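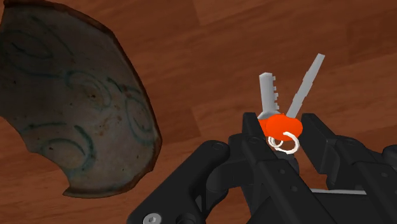 A county fair has animals, rides and food, but it also has a building for things people made at home. This is where the pottery, quilts, jam and woodwork are judged. Each kind of object goes into its own class. A bowl made of clay is entered in the ceramics class, and it has to arrive in one piece. A glazed bowl can be cream with small brown and rust-colored specks, and a judge may like that very much, but a large broken piece with a jagged edge cannot be entered as a bowl. Glaze is a thin, glassy coating. It makes the surface smooth, but it does not stop the clay under it from cracking if the bowl is dropped.

How does the judging work?

Most classes at the Trendomley fair use points. The Trendomley fair has used the same score sheet since 1991. In ceramics, a judge can give up to 30 points for shape, and more for the glaze, the base and the finish. The judge turns the bowl over to look at the bottom. A base that rocks on a flat table loses points.

Each bowl has an entry tag with a number. The maker's name is folded inside the tag - the judge does not see it until the scores are written down. This is called blind judging.

What do the ribbons mean?

In many fairs in the United States, a blue ribbon is first place and a red ribbon is second. Some fairs use a different system, in which every entry that scores high enough gets a blue ribbon. Check the fair book to find out which system is used.

How do you enter?

Melaniia Lytvynenko runs the ceramics table at Trendomley. Her rules for children are short. You may enter 2 objects in each class. You must have made them yourself during the past year. Wrap each one separately in a towel and bring it to the side door by noon on Wednesday. Entries are picked up after the fair closes, and you need your half of the tag to get yours back.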